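Fondau Couples Question Deck, Second Edition

Card set for two people who are dating, living together or married
Made by Plernwood
Page updated September 16, 2019

In stock. Ships in 2 business days.

Overview

The Fondau deck is a boxed set of conversation cards for couples. Each card has a question on the front and a follow-up on the back. One person draws, both people answer, and then you turn the card over. There is no score and no winner.

The questions cover the things couples tend to put off talking about or assume they already agree on: money, family visits, sleep, chores, sex, religion, friends of the opposite sex, old relationships, and what each person finds attractive in the other. Some are light. Some will take up the whole evening. The color on the edge of the card tells you which kind you are holding, so you can leave the heavy ones in the box on a work night.

What changed in the second edition

We rewrote a good part of the deck after the first edition had been out for a while. Buyers told us that many of the first cards assumed the couple was new. If you have been together for years, "What did you notice first about me?" gets a short answer and the card goes back in the pile. The new version asks what you notice now that you did not notice then, and the back asks whether you have ever said so out loud.

We also took out the questions that could be answered with yes or no. The cards on jealousy were moved from the green level to the red level. Several people wrote to say they had opened one on a third date and wished they had not.

The card stock is heavier. The first edition bent at the corners after a few rounds of shuffling.

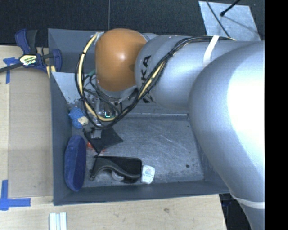 The levels

Green cards are for any time. They work in the car, at a restaurant, or with another couple at the table. Topics are childhood, food, travel, first impressions, and small habits.

Yellow cards are for the two of you alone. They deal with attraction, affection, how you argue, how you make up, and what you need when you have had a bad day.

Red cards cover money, children, past partners, trust, and plans for the future. We suggest no more than two in one sitting. Either person can pass on a red card without giving a reason. A passed card goes to the back of the deck and comes up again later.

Each level has its own divider. Blank cards are included in every level for questions you write yourselves. Ballpoint and pencil both work on them. Gel ink smears unless you let it dry.

How to play

Shuffle one level, or mix green and yellow. Take turns drawing. The person who draws reads the question aloud and answers second. We tried it the other way during testing, and the second person tended to copy the first person's answer, so the reader now waits.

The short round takes 14 minutes. Set a kitchen timer or your phone and stop when it goes off, even in the middle of a card. You can pick it up the next night. The long round has no time limit.

Phones should be out of reach apart from the timer.

What is in the box

Question cards in green, yellow and red
Blank cards
5 dividers, including one for passed cards and one for favorites
Instruction sheet
Cloth bag for travel

The Jadoon add-on

Jadoon is a smaller pack for couples who live in different cities. The cards are meant to be read over the phone or by video. It comes as 2 identical sets, one for each of you, in separate mailers. We can ship them to two addresses in the same order at no extra charge. Enter the second address in the notes box at checkout. Jadoon can be used without the main deck, but it has no red level.

Who it is for

Adults. The yellow and red cards talk about sex in plain terms. The wording does not assume that you are married, that you are a man and a woman, or that you want children.

The deck is not therapy and was not written to take the place of it. If the two of you are in the middle of a serious fight, put it away for now. If you are afraid of how your partner would react to an honest answer, please do not use the red cards, and talk to someone you trust.

Care

Wipe the cards with a dry cloth. They have a light coating but are not waterproof. The bag can be washed cold.

Shipping and returns

Orders go out by standard mail. Unopened decks can be returned for a full refund, less postage. If a card is missing or misprinted, send us the card number from the bottom corner and we will mail a replacement. First edition decks bought in June or later can be exchanged for the second edition. Include your order number and the original box.

Related products

Jadoon long-distance pack
Meltano date night planner, undated
Fondau blank card refill, all levels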